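The Bag from Plamon

By Virgilio Sebastian
May 23, 2020

Print this story | E-mail this story

My aunt sent the bag from Plamon in February, and it came with the beans still inside. She had written on a paper, "Do not wash it. Lumanlan beans do not like soap." I planted what I could and cooked the others, and after that the bag had no work to do.

I am a person who cannot throw away a bag. My sister Dutia is different. She came on the bus from Tundesden, more than 300 kilometers, and in the first hour she had opened every drawer.

"What is this for?" she asked, holding the bag with two fingers.

"For beans."

"Where are the beans?"

I said that we ate them. She looked at me for a long moment, then she pushed the bag into the orange bin on the table, next to the plant with the little white flowers, and went to make tea.

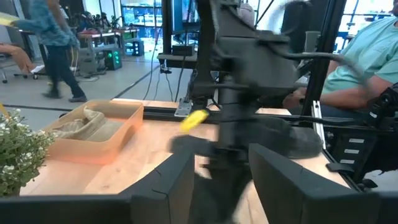
All afternoon I walked past that bin. I had paid 50 for it at the market, and I had always kept it clean and ready, for what I did not know. Now there was a bag in it, and I thought of my aunt's kitchen, where the floor was cold and the door never closed well.

When Dutia returned with the cups, she saw my face.

"You want to keep it," she said.

"Only until the next beans."

She drank her tea slowly. Then she put her hand in the bin, made the cloth a little more flat, and asked me if our aunt still had the brown dog.

Last updated: May, 9:14 a.m.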